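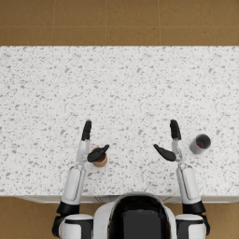 The long goodbye of a daily soap

Fans of Noonan had been expecting the end for most of a year. The Plovville serial lost its early evening slot in April, came back at ten at night, and then slipped to a single weekly episode with the recap trimmed from the front. When the channel confirmed in October that filming would stop, the message boards were sad but few people on them were surprised.

The show ran for 14 years. Its final storyline, a contested will and a wedding that takes place on the second attempt, fills 156 minutes of television spread over the last week, with the closing episode running to double length. The cast were told of the decision after a morning read-through, and filming carried on that afternoon.

Daily serials are made at a speed that viewers rarely think about. On Noonan, scripts were locked a fortnight before filming and often unlocked again the night before. Actors learned lines over breakfast. Directors worked in blocks of three weeks, handed over to the next person and went home to sleep. A scene that would take a film crew two days was rehearsed, lit and finished before lunch.

That pace shaped the performances. Long pauses and meaningful looks are easy to mock, but they also gave a tired actor time to find the next line, and the editors learned to use them. Several of the best remembered moments in the show came from somebody forgetting what they were meant to say. The scene in the ferry office, still shared every winter by people who were at school when it went out, was played with half its dialogue missing.

Money played its part in the ending. The programme was sold abroad for years under the title Nelora, dubbed and cut into shorter episodes, and those sales paid for the location work. When overseas buyers began asking for complete series of ten or twelve parts, the serial had little to offer them. A story with no planned ending is hard to sell to someone who wants to know how it ends.

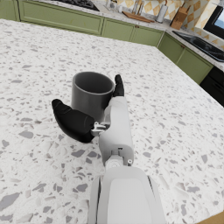

The audience had changed as well. People who once sat down to watch at seven were catching up on their phones in batches, skipping the subplots they didn't care for. The producers responded by speeding things up. Kidnappings that would have lasted a season were over in four episodes, and one character was married and widowed inside a month. Older viewers complained, and younger ones didn't arrive in the numbers hoped for.

What happens to the actors is a more practical question. A long run in a serial brings a steady wage and a face that people recognise at the supermarket, but it can make casting directors nervous. Some of the younger members of the company have already moved on. Two are in Drerkik, the police drama that starts in the spring and has taken over part of the old studio. Others have gone back to the stage or signed up for the pantomime season, where a familiar face still sells seats.

The sets are coming down in stages. The hospital ward went first and the family kitchen will be last, as it is needed for a farewell programme of clips and interviews. Some of the costumes will be auctioned, with lots starting at 100 pounds, and the blue coat from the courtroom episodes is expected to go for a good deal more.

The final week begins at the old time of seven in the evening, which regular viewers had been asking for since the move. Repeats from the first series will follow in the same slot until the new year.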